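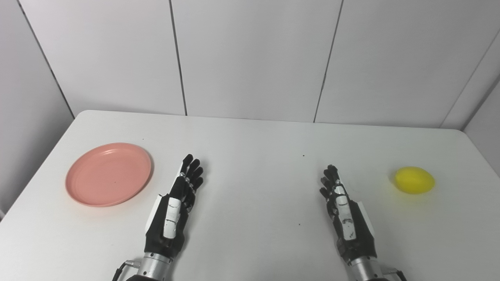 Griltanard Table Set, read me first

This is the data card for the Griltanard Table Set, a collection of short recordings of small household things on a white table. The set was prepared at Varkier by Martti Ojala. English is my third language, so if some sentence is unclear, please write to me and I will repair it.

Version 2, released 20 September 2018.

What is inside

The set has 2,355 recordings in 121 folders. One folder is one arrangement of the table. The folder name begins with the names of the things, for example plate_lemon, and after that comes a running number. Version 1 from March had the colour first in the name. I changed this, as it was hard to sort.

The things

There are 47 things in the full list (see things.txt). Most are from the kitchen: plates, cups, spoons, fruit. The pink plate is used in 33 folders, more than any other thing. It is a shallow round plate with a raised rim. In the list it is called "plate, pink", also where the light makes it look closer to salmon or coral. Please do not make a second label for this.

The lemon is called "lemon" everywhere. I do not write if a fruit is real or a toy, and the labels should not be used to study this question.
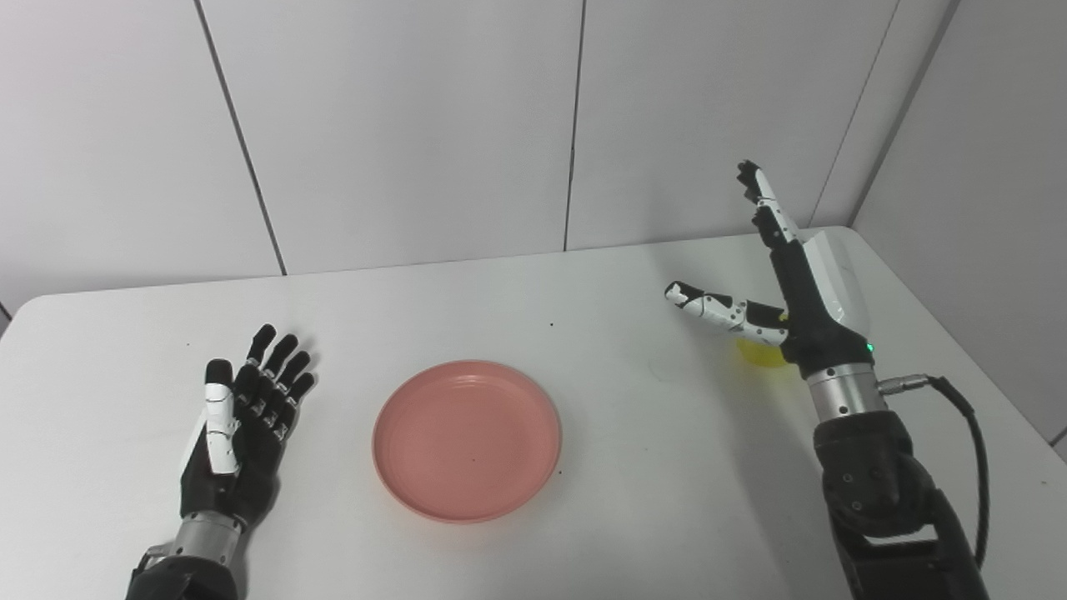
Pink plate near the centre of the table, with a small dark speck on its base.

The table and the walls

The table is white and matte with rounded corners. The walls behind it are pale panels with thin dark seams. The grey of the table is not even, it is brighter in the middle and a little darker to the sides. If you separate things from the background by colour only, the soft shadow beside a plate may be counted as part of the plate. The Brurkoris script in the tools folder has a setting for this, called shadow_margin.

Known problems

Small specks on the plate or on the table are not labelled. They are not things in the list.

Where a thing is partly covered, the label outline follows only the part that is visible. In version 1 some outlines were guessed behind the cover. I have corrected all that I found.

The words "left" and "right" in the notes are always from the camera side.

Use

You may use the set for teaching and research. Please name the Griltanard Table Set and the version number. The folder list was checked a second time at Ogundipe, and their corrections are in changes.txt.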